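I keep hearing that a home robot build should start with something impressive. I say start with a bowl and a plate stand! Rami Harb and I spent most of May arguing over this in the shared shop (he wanted to go straight to stacking cups), and I still think I'm right.

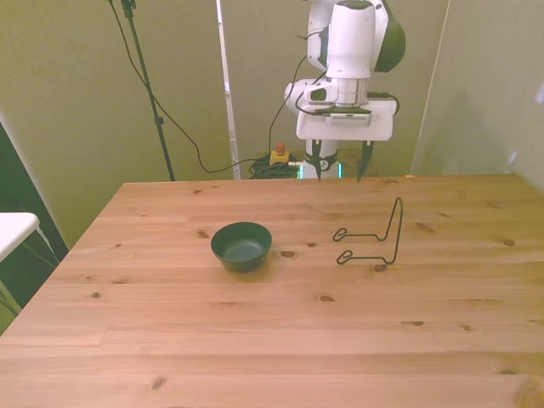 The bowl and the wire stand on the pine table, arm overhead.

A thin wire loop is a miserable thing to grab, and you learn more from it than from 400 easy blocks. Rami says that's just me being stubborn. Fine, but he can do the cups when I'm done with the table.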